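The Great Card Purge

I have been putting off cleaning out my purse since December, and I only started last night because the zipper gave up. I had it about halfway shut, I pulled a little harder than I should have, and the pull came off in my hand. So I dumped the whole bag out on the old wooden table and made myself a cup of tea, and that was my evening gone.

You would think the worst of it would be the receipts. I did find a lot of receipts (one from the Lonmont farm store for 30 pounds of birdseed, which I remember carrying to the car and would rather not). There was a lip balm with no cap and a sock. A child's sock, and I don't have children. But the receipts and the sock took me five minutes. What took the rest of the night was the cards.

I have three different places for cards, or I did. There was the wallet, which has six slots and had something like four cards jammed in each one. There was the little zip pouch my aunt gave me, where I put cards I wanted to keep "safe," meaning I never saw them again. And there was the card holder, the kind that opens like a tiny photo album with clear plastic sleeves inside. I bought it years ago and was very faithful to it for maybe a month.

I started with the pouch because it was the smallest. Library card for Holham, where I haven't lived in six years. Library card for here, expired. A punch card for a sandwich shop that is now a phone repair place, with nine out of ten punches on it, and I'm still a bit sore about that one. A gift card that I was sure was empty, so I called the number on the back, sat through all the options, and a very calm recorded voice told me I had $2.34 left. I wrote 2.34 on a sticky note and stuck it on the card, and now it's back in the wallet, so that's one card I have failed to get rid of.

Then the wallet. I made piles: keep, shred, and "find out." The find out pile got big fast. I had two insurance cards that looked exactly the same except for the group number, and I had to go find the paperwork to see which one is current (the one ending in 1331, and I'd been handing over the other one at the dentist the whole time, oops). I had a membership card for Pisovik, the climbing gym, from the winter I decided I was going to be a climber. I went twice! I liked it, too – it was the shoes I couldn't stand.

The card holder I saved for last, and it's the one I like best. It has black leather and white stitching and it still closes flat, even with everything I've asked of it. The plastic sleeves are a little cloudy now, so you have to tip them toward the lamp to read anything, but they don't split at the corners the way the cheap ones do. My table looks a lot rougher than it does, with all those chips of white paint I keep saying I'll sand off.
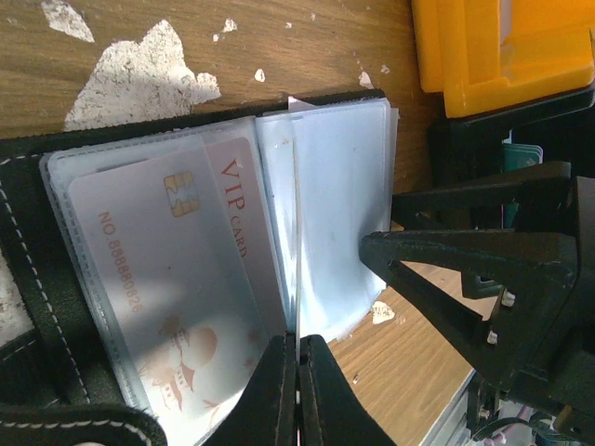

My plan is that anything I use every week goes in the wallet, one card to a slot, and anything I use a few times a year goes in the holder. The pouch is retired. It's going to hold hair ties. I was strict about it, too. If I couldn't say out loud what a card was for, it went in the shred pile, and I did say them out loud, alone in my kitchen at 10 at night, like a very boring magic trick.

The only one I cheated on was my old staff pass from Lukumay, my first real job. It opens no doors anymore and my bangs in the photo are a crime. It went in the very back sleeve and it's staying there.

I cut up more than 100 cards in the end, if you count all the store loyalty ones and the appointment cards. My scissors are not happy and my thumb isn't either. If you do this, use the heavy kitchen scissors, and cut right through the stripe and the chip both, and don't put all the pieces in the same trash bag.

Next up is the zipper. I've been told you can fix a pull with a paper clip, so I'll try that before I go looking at new purses. And if you're missing one small sock, let me know.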